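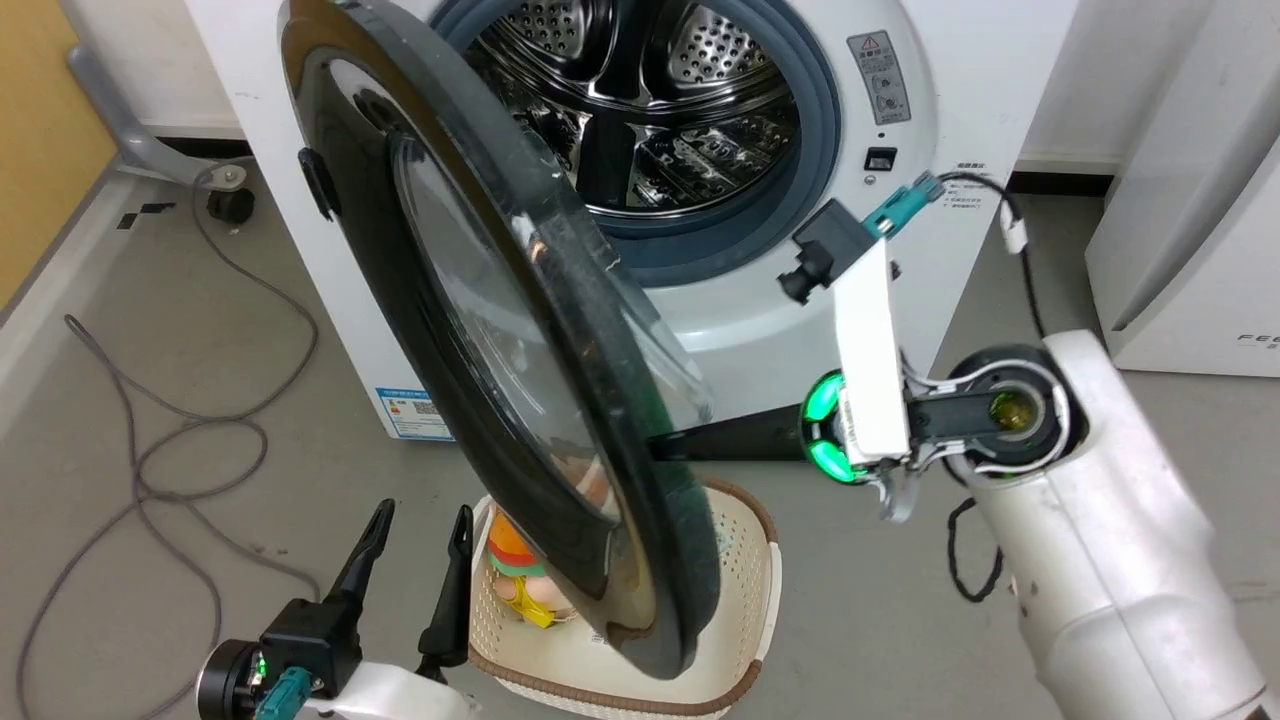
Front-loading washer with the door open

Laundry Attendant, Part Time — Netstead

Trirnell Laundry is looking for a laundry attendant for our Netstead shop. We wash, dry and fold for households and for small businesses nearby, mostly guest houses and hair salons. The shop handles more than 4,000 pounds of laundry in a busy month, and July is the busiest.

The position reports to Evaristo Arellano, shop manager.

What you will do

Check in bags at the counter and write up tickets
Sort by color and fabric, and check pockets
Load and unload washers and dryers
Treat stains before washing
Fold, wrap and label finished orders
Wipe door seals and clean lint screens at the end of each shift
Answer the phone and take pickup requests

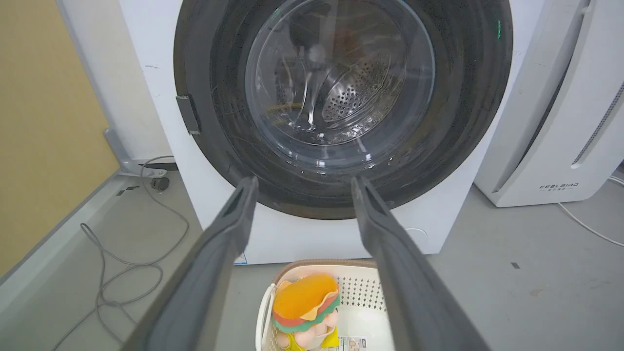 What we ask for

You should be able to lift 50 pounds and stay on your feet for most of a shift. Basic reading and math are needed for tickets and change. Experience in a laundry, hotel or kitchen is useful but not required. We train new attendants for two weeks, paid at the full rate, and you will work next to another attendant during that time.

Some customers ask for unscented detergent or air drying only. These requests are written on the ticket and have to be followed every time. If you have a skin reaction to detergents or bleach, tell us when you apply and we will talk about gloves and which station would suit you.

Hours and pay

Shifts are mornings or afternoons, and the schedule is posted ahead of time. Swaps are fine if the manager signs off. Pay is hourly and will be given to you in writing before the interview. Attendants get their own wash done free, one bag a week, and an apron is provided. 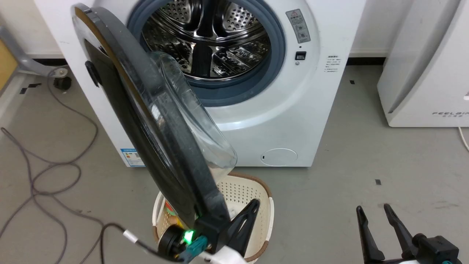 Door open, drum and gasket in view

How to apply

Stop by the counter and ask for an application, or leave a short letter with your name, phone number and the hours you can work. Please list two people we can call who have worked with you — family members do not count. A resume is welcome but you do not need one.

Applications are open until February 19, 2025. We call everyone who applies, including people we do not hire.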